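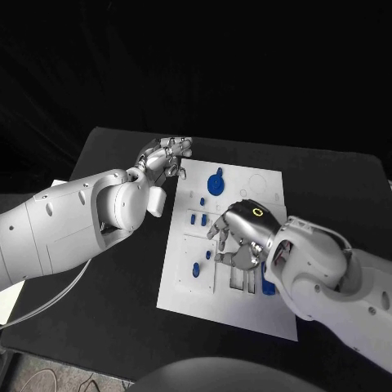 About the Valberg Hand and Arm Test Laboratory

Posted March 22, 2020, by the Laboratory Office

The Valberg Hand and Arm Test Laboratory is an independent test facility for robotic hands, arms and the controllers that drive them. We are part of the Valberg Technical Institute, where the laboratory opened in 2000 as a two-room service for the engineering departments. Outside work was accepted from the second year onward and now makes up the larger part of our schedule.

Our clients are manufacturers who wish to know how a hand will perform before it is released, and buyers who must choose between several products with similar data sheets. The laboratory does not design or sell equipment. It holds no interest in any product it tests, and members of staff who have worked for a manufacturer do not take part in tests of that manufacturer's equipment.

What We Test

Most of our work concerns hands with several fingers. Such hands are often described in terms of joint range, grip force and speed, and these figures are useful, but they say little about whether the hand can pick up a thin peg from a flat surface and place it in a hole of nearly the same size. Our tests are built around small tasks of this kind. A task board carries pegs, blocks and a round knob, together with the holes and slots into which the loose parts fit. The same board design is used for every hand in a comparison, and its position on the table is recorded at the start of each session.
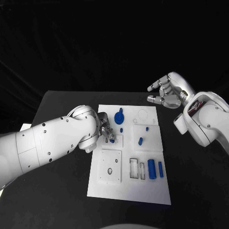
Small parts account for a large share of the differences we report. A hand that closes well on a wide block may have trouble with a narrow peg, where the fingertips must meet squarely and the wrist must hold its angle while the part is lowered. For this reason, results for thick and thin parts are always given separately. A single combined score is supplied only when the client requests it in writing, and the separate results are attached.

Arms and controllers are tested on the same tasks. When a controller is under review, the arms and hands are left unchanged and only the control system is replaced. When two hands are being compared, the reverse applies. Clients sometimes ask us to change both at once in order to save time. We will do so for an informal trial, but we do not issue a report on that basis.

How a Comparison Is Run

A standard comparison covers 3 stages. In the first, the equipment is mounted, calibrated and checked against the documents supplied with it. In the second, an operator becomes familiar with the hand through practice attempts that are not scored. The third stage consists of 168 scored attempts, divided among the tasks agreed with the client. An attempt in which the part is dropped is recorded as it stands and is not repeated. 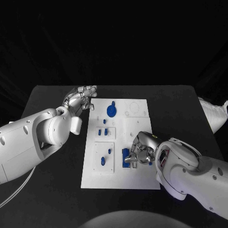
Reports set out every scored attempt in order, along with the time taken and the type of fault where one occurred. We distinguish between a part that slips in the grasp, a part that is held correctly but meets the rim of the opening, and a part that is seated but moves when the fingers release it. These faults have different causes – the first usually concerns the fingertips, the second the wrist or the camera calibration – and clients have found the distinction more useful than the overall success rate.

Draft reports are sent to the client for correction of fact. Comments on our findings may be added as an appendix, but the findings themselves are not altered at this stage.

Our Programs

The Wiver Program covers hands with several fingers and is the oldest of our current programs. The Hashemi Program covers head and wrist cameras, including placement, lighting and calibration. The Ena Program is intended for small firms and student teams, who may reserve bench time at a reduced rate and receive a short written summary in place of a full report.

The laboratory has completed 223 comparisons across all programs. Summaries are available on request where the client has agreed to release them.

Working With Us

Requests for testing are reviewed in the order received. Applicants should state the equipment to be tested, the power supply and mounting it requires, and whether the manufacturer's own software must be used. Equipment should arrive with its complete cable set. Applications to the Ena Program are accepted once a year, in October.

Related Pages

Wiver Program: Task Descriptions
Hashemi Program: Camera Placement Notes
Ena Program: How to Apply
Preparing Equipment for Shipment
Fault Types Used in Our Reports

Copyright Valberg Technical Institute. All rights reserved. | Contact the Laboratory Office | Back to top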